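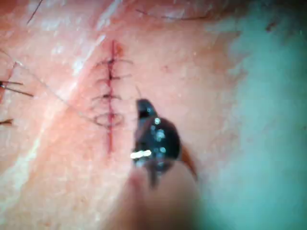
May 7, 2020

1/ Had the Csonka suturing package on loan from Fusosov since late March. It covers needle drivers, a wrist camera and the assist software. Thread with notes for anyone who's been quoted one.

2/ Install took most of a morning. Edin Golob from the Bellville office did the calibration and left us a printed checklist. Page 2 has the steps out of order, so mark it up before you use it.

3/ We've logged 205 stitches. I placed the early ones by hand control and let the assist mode suggest spacing after that. You can turn suggestions off with the left pedal, and I did that a lot the first week.

4/ Handing thread between two instruments is where I slow down. The wrist view gets you close, but your own housing takes up a lot of the picture.

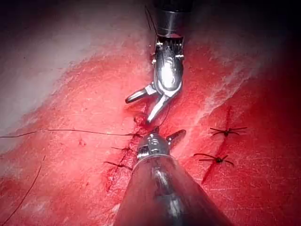
Tool tips over the left incision. Two finished knots on the right.

5/ Knots: assist mode wants longer tails than I do. There's a setting for it three menus deep. Orsolya Kiss found it, I didn't.

6/ Focus is fixed. Whatever is right up against the lens goes soft. Fine for checking a knot, less fine when you're hunting for a loose end.
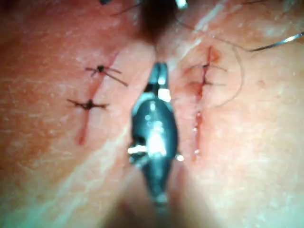 ## Price and support

7/ The quote is $1,596 a month with the camera included. Drivers are billed separately after the first set. Ploteck quoted us lower, but their camera is an add-on and they wouldn't send a loaner.

8/ I opened 11 support tickets. Most got a same-day answer. The one about thread tension is still open, and it's the one I care about. When the thread is held up in a long arc, the tension readout 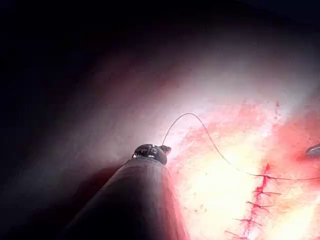
lags behind what my hands are doing. I've stopped looking at it and go by the thread.

9/ We're asking for another month on the loan. If the tension fix ships in that time I'd sign. Without it I'd wait for the next version.

10/ Send questions about the menus to Orsolya, she knows them better than I do.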